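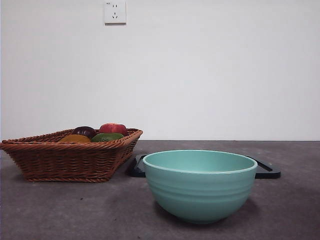 Thread on the Gevholm braided belt, ordered through Samer, worn daily since January. The listing calls the color "chestnut," and the listing photos show three different browns. The closest match I have is the wicker basket with the fruit in it: reddish-brown, more red than the main listing photo and less orange than the second one. The basket rim is also a fair picture of what a tight braid should look like along an edge. Keep that in mind for the post on edges.

Order details. Size 36, price $27 with shipping. Estimated delivery was 14 days, and it took 22. Tracking did not update between the export scan and the sorting center in Daltley. If you need a belt for a specific date, order from somewhere else.

Packaging was a thin poly mailer with the belt coiled inside a second bag. No box, no tissue, no card. The buckle had been wrapped in foam film and arrived without scratches. The coil left a curve in the strap that relaxed after four days of hanging.

Smell. Strong on opening, a mix of solvent and finish. I hung it near an open window and it was acceptable by the weekend. Several reviews mention this and take off two stars for it. I would take off half a star at most.

Material. The listing title says "genuine leather." The small print says the braid is leather cord over a waxed core and the end tabs are split leather with a coating. Both statements can be true at once, but most people will read only the title. I pulled a strand open at the back to check. There is a core, and it is a pale synthetic thread.

What that means in use: the core carries the load and the leather is a cover. An all-leather braid stretches for a month or so and then settles. This one has hardly stretched. I measured on day one and again last Wednesday and the difference was under a quarter inch.

Sizing. A braided belt has no holes, so the prong goes through the weave wherever you want it. Good in theory. The weave on this one is tight enough that the prong has to be worked in with some force, and for the first two weeks I was using a ballpoint pen to open a gap. It has loosened at my usual spot and nowhere else.

Measure from the fold at the buckle to the point where you will fasten it. Do not measure total length. Gevholm's size chart gives total length including the tab, and this is where most of the "runs small" reviews come from. My 36 fits as a 35.

Width is listed as 1 3/8 inches. Mine is 1 5/16 at the buckle and 1 1/4 at the middle. It goes through every belt loop I own, including dress pants. With jeans it looks a little narrow.

Edges. This is the weak part. The braid turns at the edge without a separate binding, so all of the wear falls on the outer strands. On mine two of those strands have started to fuzz on the side that rubs the car seat belt latch. A drop of leather glue flattened them. I expect to do that again.

End tabs. Stitched with two rows, eight stitches per inch, thread matched to the tab. One stitch was skipped on the underside. It has not spread. The coating on the tip has a crease where it passes through the keeper loop, and the crease is turning lighter. Split leather does this and no cream will bring it back.

Buckle. Zinc alloy, brushed finish, single prong. A magnet does not stick. The corners are rounded well enough that it doesn't catch on a shirt. The bar that holds the strap has a visible seam from the mold, and I took it down with fine sandpaper before it could wear on the leather. Five minutes of work.

The buckle is attached with a stitched fold. It can't be swapped without cutting. If you have nickel issues, ask the seller before ordering. The listing says nothing on the subject, and my question has been sitting unanswered on the Samer page for three weeks.

Color transfer. I rubbed it with a damp white cloth, front and back, 200 strokes each. Front: faint brown on the cloth. Back: clearly brown. I would not wear it with white or cream pants during the first month. After that month I repeated the test and got a trace from the back only.

Rain. Caught in it twice. Darkened evenly, dried evenly, no spots. It was a bit stiff the next day. I put neutral cream on it and worked it in with a soft brush, because a rag leaves cream sitting in the gaps of the weave.

Reviews. The page shows 1792 ratings with a 4.6 average. Read them before trusting the number. The page pools ratings across the braided belt, the plain belt, and a keychain in the same finish. Filter by item and the braided one drops to 4.1, which matches my experience.

The filter is under the star chart, in small gray text, and on the phone app it is missing. Use the website in a browser.

Also sort by newest. The older reviews describe a brass buckle and a longer tip. That version is gone. Photos from those buyers are still the first ones you see.

Comparison. I also own a Delić braided belt, bought for a little over twice the price. Solid leather strands, no core, stitched edge binding, buckle on snaps. It stretched a full inch in the first six weeks and I had to move down the weave. It looks better now than it did new. The Gevholm looks slightly worse than it did new.

For office wear three days a week I would still say the Gevholm is enough. For every day, or for anyone carrying something heavy on the belt, pay for the other one. I tried a tape measure and a phone pouch on the Gevholm and it rolled outward at the hip.

Returns. I did not return it, but I did read the policy. Free return within 15 days of delivery, original bag required, and "signs of fastening" count as use. With a weave this tight, one try with the prong leaves a mark. Check the length against a belt you already own before you push the prong through.

Score: 3.5 of 5. Points lost on edges, the listing title, and delivery time. Points kept for the flat braid, the lack of stretch, and a buckle that has held its finish.

Someone asked about the black version. I haven't handled it. The review photos show the same tab and the same buckle, and two buyers say the transfer is worse.

Will add a post here if the outer strands go.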